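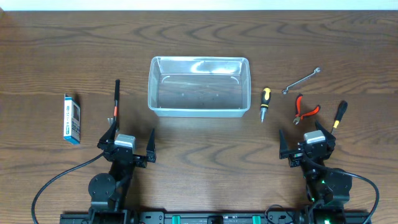 The bin on the table, empty.

Bus to Hustimen left at 7 and I was on it, barely. One shoe untied. The driver took my fare and didn't look up. Rain on the windows, heater blowing on my ankles, nothing anywhere else.

My aunt's house. Sold, or as good as. The Dorken people wanted it cleared by April and my brother wanted it cleared yesterday. So, me.

Key under the brick. Same brick. Inside it smelled like onions and floor wax and I stood in the hall with my coat on for a long time, doing nothing.

Then fast. Kitchen first. Plates in newspaper, forks in a sock. The radio went in the yes pile. Her awful curtains, no. The drawer by the stove stuck, I yanked it, the whole thing came out and dumped itself on my feet. String, matches, stamps from before the post office moved to Beyene Street. And a bank book.

I sat down on the floor.

2,824 dollars. She'd written the name of the account on the cover herself, in pencil. Odari. Just that.

Odari was the lake. We went twice, when I was nine and when I was ten, and she swam out so far I screamed at her from the dock untill a man came running. She came back laughing. Said she'd buy a place there someday, a little one, green door. I said could I have the top bunk. She said who else.

Little deposits, all of them. Four dollars. Eleven. One for 397, the year she sold the car and told us all her eyes were going. Her eyes were fine. She read me the phone book acros the room once to prove a point.

My brother called. How's it going.

Fine, I said.

Anything worth keeping?

A radio, I said.

He said the truck was coming at two, be ready. I said I would. Hung up. Got my coat, which was already on. Put the bank book inside it, down in the lining where the pocket's torn, and went out back and found the paint in the shed. Half a can. Lid rusted shut, so I hit it with the brick.

Green.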